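Can anything clear a table after dinner yet? (not vacuum, not mop, CLEAR A TABLE)

tidepool_greg
Original post, Wednesday

OK so I've been going back and forth with my brother-in-law on this for weeks and I want outside opinions. 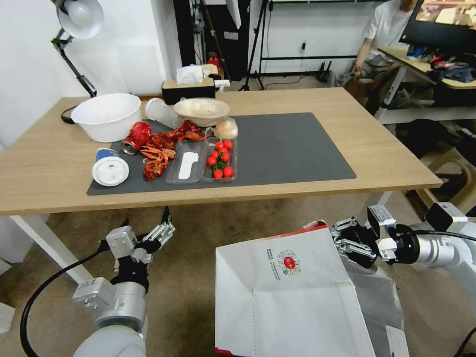
My position is that the after-dinner table is the real test. Forget folding one T-shirt under perfect lighting. I mean crawfish shells in a heap, a crushed can, a cup on its side, a few cherry tomatoes somebody might still want, and one paper bag to put the garbage in. My eight-year-old can do that job (badly, with complaining). Can a two-armed robot do it yet, start to finish, with no one steering?

Brother-in-law says yes, basically solved, I'm just behind on the news. I say he's been watching sped-up videos. We have a steak dinner riding on this so please be specific!

mothballed_mike
Your brother-in-law is going to owe you a steak. The arms are fine. Arms have been fine for years. What kills these things is deciding what's garbage. Is the can garbage? Sure. Spoon? Well, it's plastic, so maybe, or maybe you're a household that washes plastic spoons (we are, don't judge me). Tomatoes on the stem? Food. Shells right next to them? Also looks like food if all you know is "red and came out of the kitchen."

Leonilde Moreira
I'll take the other side a little. I work second shift at a packing plant and we've had a two-arm setup on the returns table since December, a Brosov. It sorts mixed junk out of totes all night. Bottles, crushed cartons, bags with who knows what inside. When it started I figured we'd be rescuing it every five minutes. Last week I kept a tally on my break sheet because I was curious, and out of 144 pieces it fumbled 17. Most of those it got on the second try. I only had to walk over for two.

So no, it isn't quick, and I wouldn't put my grandmother's dishes in front of it. But "can't tell what's garbage" is an old complaint. Ours does OK at that part. It's the thin floppy stuff that gets it.

mothballed_mike
Returns table is a returns table though. Same bin, same height, same light, every night. Put it in my kitchen and let me know.

Leonilde Moreira
The totes are never the same twice, Mike. That's the whole reason they bought it.

kettle_and_toast
Can we talk about the shells?? I grew up with crawfish boils and I would LOVE to see a two-finger gripper deal with that pile. You don't pick up shells one claw at a time, you fold up the newspaper with everything in it, or you sweep the whole mess over the edge into a bag with your forearm. A robot going pinch, drop, pinch, drop is going to be there till breakfast.

Also they're slick. And the legs come off and stick to everything.

tidepool_greg
Kettle, this is exactly my argument! A person uses their whole arm. Or they grab the plate and use it as a scoop. I have never in my life cleared a table one object at a time.

rowan_b
Hobbyist here, with one cheap arm in the garage, so take this for what it's worth. Two things that are harder than they look:

Holding a paper bag open. It wants to close, it crumples where you squeeze it, and once it's full of wet shells the bottom goes. With two arms you can at least dedicate one to the bag and work with the other, but then you've only got one hand for the picking. I'd let the robot park the bag somewhere and prop it, or just give it a basin. A basin stays open all by itself.

Clear plastic. Clear cups, clear trays. My depth camera looks straight through them and sees tabletop. I put a strip of blue tape on every cup I practice with, and yes, I know that's cheating.

Paper cups with lids are weirdly easy. Crushed cans are good too, lots of edges to grab.

dadjokes_of_vunwood
Meanwhile my Wirus dish drawer can't even tell when it's empty. Ran a full cycle on nothing last night. I'm not ready to hand these people's cousins a bag of garbage and walk off.

Leonilde Moreira
rowan, the tape thing made me laugh, our maintenance guy did the same with the clear clamshells for the first month. They did an update and now it sees them most of the time. Not all of the time.

kettle_and_toast
What about leftovers though. Say there's a bowl with a bun in a little bag next to it. Does it save the bun? My husband wouldn't save the bun.

mothballed_mike
See, that's a house rule. You'd have to tell it. And once I'm standing there explaining the bun I could have cleared the table.

rowan_b
You'd tell it once. I'd happily spend 30 minutes setting up rules if I never had to scrape a plate again.

mothballed_mike
You'd tell it once and then your mother-in-law visits.

tidepool_greg
OK, attempting a ruling before I lose control of my own thread. It sounds like the picking up is mostly there, slowly, the sorting is there if you've told it your rules, and the bag and the shells are still trouble. Leonilde, would you say your machine could do my table?

Leonilde Moreira
Cans, cups, spoon, yes. Tomatoes probably, if you don't mind one getting squished. The shells I'd say it gets most of the pile and leaves you the little legs. And you'd be wiping up after it regardless.

tidepool_greg
Then I'm calling it not solved. "Leaves you the little legs" is going in the text to my brother-in-law word for word.

dadjokes_of_vunwood
He's going to say most of the pile counts.

tidepool_greg
He already did. We're splitting the steak.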